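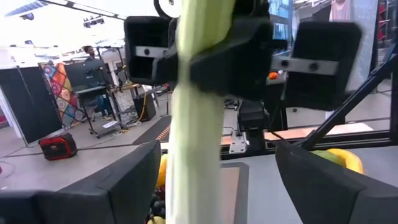

Nuala Gallagher
Packing team leader, Grollness

In July our packing room will get two robot arms for the fruit and vegetable baskets. I visited the workshop at Elau to see the work, because 17 of my colleagues have asked me what will happen with their jobs. The long stalks were the part I wanted to see most. By hand we do them without thinking.

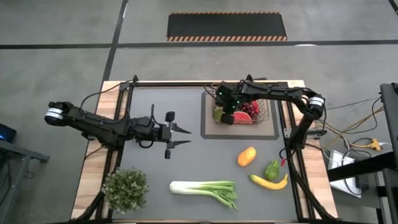

Every basket is still planned by a person. Ezzat from our night shift will learn to set up the table, and he is already a little proud of it. The lifting will be less, and my shoulders are happy about that.

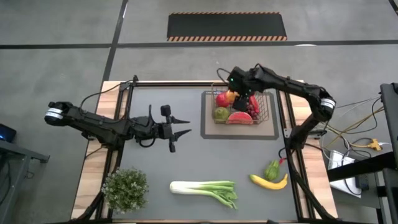
What worries people is the talking. Now we stand four at one bench and we chat the whole shift. I asked the manager to keep one bench for handwork, and she has agreed for the first year.

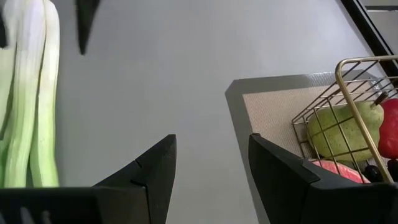
1 min read

Leek, pear, apple, grapes, watermelon: the colours are the same as at our bench. I would still put the grapes on top.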